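Speaker notes: Laundry rooms and who pays for the water
Tenants' evening, Wednesday, main hall. Slot is 25 minutes including questions.

Opening

Wait for the people at the back to sit down. Say who I am and that I manage the accounts for three rental buildings: Clavo, Hurkska and Tanenen. Say early that I am only talking about shared laundry rooms. Parking comes after the break with Elsie Bramwell.

Ask for a show of hands: who has a shared laundry room in the basement, who goes out to a laundromat, who has a machine in the apartment. Don't comment on the result, just look at it and move on.

The question I get most often is why the laundry line on the yearly statement goes up when a household says it washes less than before. I want to answer that one properly tonight and leave the smaller ones for the end.

How the charge is put together

Go slowly here. Last time I lost people on this slide.

There are four parts to the laundry line: water, electricity, service contract, and a share of replacement cost. The first two depend on use. The other two don't. If the whole building washes less, the service contract costs the same and is spread over fewer loads, so the price per load rises.

Use the Hurkska numbers. The building ran 2,839 loads last year. Of those, 939 were in the first three months. Mention that winter is always heavier there — bedding, coats, and no line drying in the yard.

Tanenen ran 796 loads on the same type of service contract. That is the number to pause on. Same fixed cost, far fewer loads to carry it.
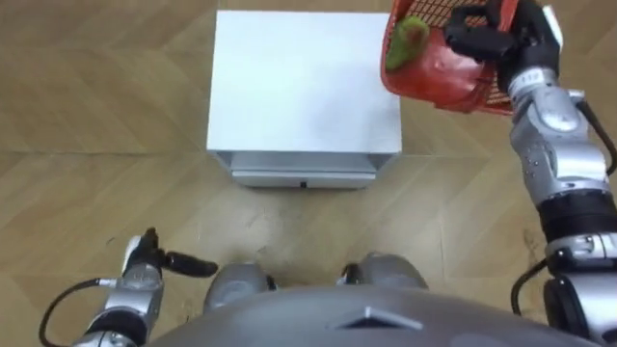

Jolien Claeys wrote in after the last meeting that a price per load is unfair to anyone living alone, who pays for a full drum and puts in half of one. She would like a smaller machine at a lower price, even if it meant waiting for it.

Read her point out as written. My answer: she is right about the half drum. A small machine costs nearly as much to service as a large one, so the lower price would have to come from somewhere. It could come from the big machines, and that is a choice the tenants at Clavo can make. I can't make it for them. If she is in the room, ask whether she wants to add something.

Booking

Short section. Two minutes, no more.

Each building books differently. Clavo has the paper sheet on the door. Hurkska has the lock board with the numbered cylinders. Tanenen has nothing, and people go down and look.

The lock board gets the fewest complaints. The paper sheet gets the most, nearly all of them about names being crossed out. I don't want to spend time on individual cases. If someone starts on one, offer to talk at the coffee table.

Suggested rule for all three buildings: a slot not started within 30 minutes is free for anyone. Ask for reactions. Write them on the flip chart, larger than last time.

Carrying and sorting

Some of this will sound basic to people who have been doing laundry for decades. Say so and go on.

Sort upstairs. When sorting is done in the laundry room the folding table is taken for the whole slot and the next person has nowhere to put anything. One basket per load works well, and a basket with holes in the sides lets damp things air on the way back up.

Don't overfill. A drum packed to the door washes badly and gets run a second time, and that second run is on the bill like any other.
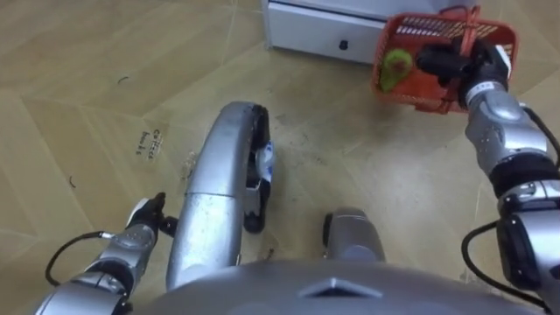
Plastic basket, lifted off the floor.

Detergent. Most people use too much. The water in our area is soft, and the dose on the package for soft water is enough. Too much soap leaves a film in the hoses. The technician from Kettunen cleaned out the drain at Clavo in March and the visit was billed as an extra, outside the contract.

Lint filter. After every dryer load. There is already a sign. Point out that the sign is there and don't read it aloud.

Wet laundry in the apartments

Expect disagreement. Several people dry indoors to save the dryer charge. I understand it. In a small bedroom with the door shut, the moisture ends up on the coldest wall, usually behind the closet or the headboard.

If you dry indoors: window open for ten minutes twice during the day, rack away from the outside wall, one load at a time. Spin it again first if it still drips. An extra spin costs much less than a dryer run.

Someone will ask about dehumidifiers. They work, they use power, and the building doesn't supply them.

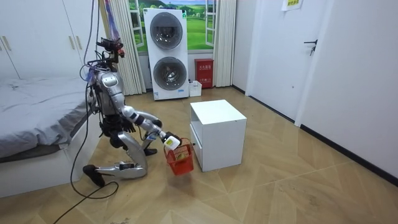
What I am asking for tonight

One: a yes or no from each building on the 30-minute rule.

Two: two names per building to look at the replacement quote with me. It's one evening.

Three: Clavo only — whether to price a small machine. A quote costs us nothing and doesn't commit anyone.

Hand out the sheets now, before questions, or people leave without them. Pens are in the blue folder. Collect the sheets at the door and then hand over to Elsie for parking.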